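Velgate: two-arm drawer sorting with gated wrist views

Velgate is the demonstration set behind the Gasero policy. It contains 992 teleoperated episodes in which two tabletop arms open a three-tier drawer unit, put small cosmetic items into it and close it. This file covers what is in the release, how it was recorded and which results depend on it. Training code is in the gasero/ folder and has its own README.

Contents

episodes/ one folder per demonstration, with three video streams and one state file
splits/ text files listing training and held-out episode IDs
phases/ hand-marked phase boundaries (approach, pull, place, push, retreat)
calib/ camera intrinsics for the fixed camera and both wrist cameras

Of the 992 episodes, 180 are held out. The split is by item layout: no layout in the held-out list occurs in training. Please don't reshuffle it. Random splits put near-copies of a layout on both sides and make every method look better than it is.

Recording

All episodes were recorded at Brirnunier in a walled tabletop cell. Video and joint state are stored at 30 frames per second on a common clock. Each arm contributes seven values per time step: six joint positions and the gripper opening. Actions use the same layout and are the commanded positions from the leader arms, with no smoothing applied.

The item set changes between sessions. The drawer unit doesn't, but its position on the table does, and the arms do not return to exactly the same pose before each episode. The three streams are released without color matching, so the drawer fronts differ in hue from one camera to the next.
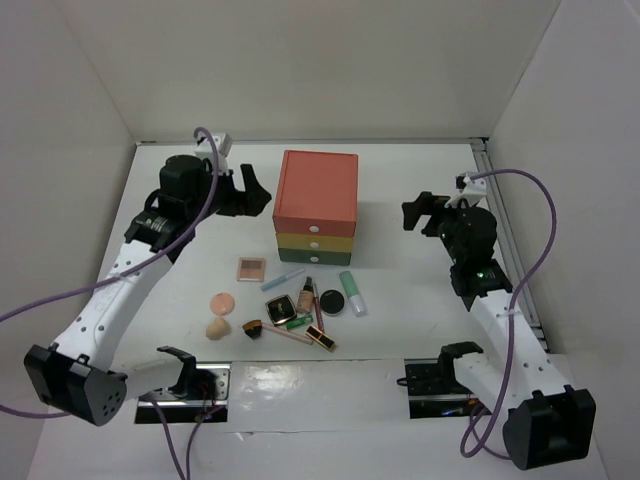

Fixed camera. Both grippers open, cosmetics on the table in front of the drawer unit.

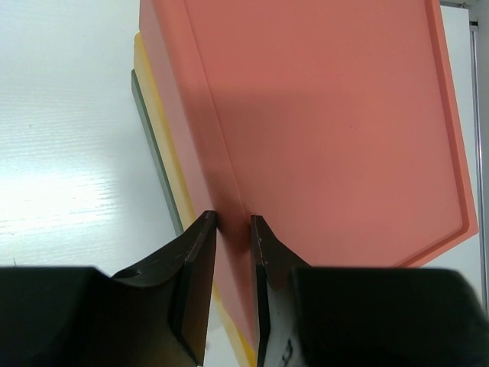
Wrist camera, fingertips at the lower edge of the colored stack.

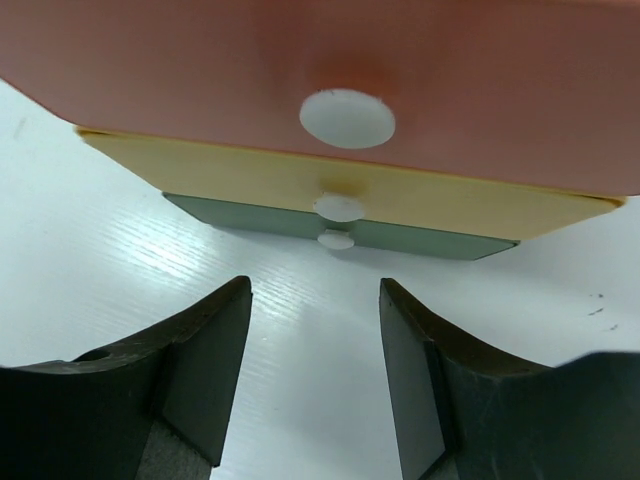

Wrist camera, fingers spread below the stack, three white pulls in a column.

Method

A policy trained on the fixed camera alone finds the correct drawer but often closes the gripper to one side of the knob. Adding the wrist streams by plain concatenation fixes part of this and introduces another error: during placement, when a wrist view is mostly filled by one drawer, the policy drifts toward whatever it last saw at close range.

Gasero learns one scalar gate per camera per time step. The gates are computed from joint state and a low-resolution fixed view, then multiplied into the image tokens before the action decoder. The phase labels supervise the gates during the first part of training and are dropped afterward. They aren't needed at run time.

Results on the held-out layouts

- Gated views complete more episodes than either the fixed view alone or concatenation. Most of the gain is in the pull phase.
- Removing phase supervision costs little on the top drawer and a lot on the bottom one.
- Freezing the gates at their mean values gives the same result as concatenation, within seed variation.
- Push and retreat show no difference between methods.

Per-seed scores are in results/table.csv. An episode counts as complete only if the named item is inside the named drawer and the drawer is shut.

Known problems

Glare on the tabletop saturates part of the wrist video in many episodes. We did not mask it. Thin items, pencils and pens mainly, are underrepresented as targets because operators tended to leave them for last and then ran out of time. Gripper opening is the raw motor reading and has a small offset between the two arms; apply the correction in calib/gripper.yaml before comparing them. A few phase boundaries between place and push are marked late.

The set covers one cell and one drawer unit. We have not tested transfer to other handles and would not assume it.

Loading

python tools/load.py --split train --cameras fixed left right

Dropping a camera name skips decoding for that stream. State files can be read without any video installed locally.

License and changes

Data may be used for research with attribution to the Procházka manipulation group. The January update replaced the gripper calibration file and corrected the split lists. Episode contents did not change.

Contact: open an issue in the Velgate repository | © Procházka manipulation group | Back to top

Comments

reader_k: Is the gate input the current fixed frame or a short history? The config has both options.
maintainer: Current frame only for the reported runs. The history option is left over from an earlier test.
tinbench: The loader fails if I pass only "left". Works with "fixed left".
maintainer: Confirmed, fixed on main.

Related

Gasero training code
Velgate phase labeling guide
Brirnunier cell: mounting drawings and parts list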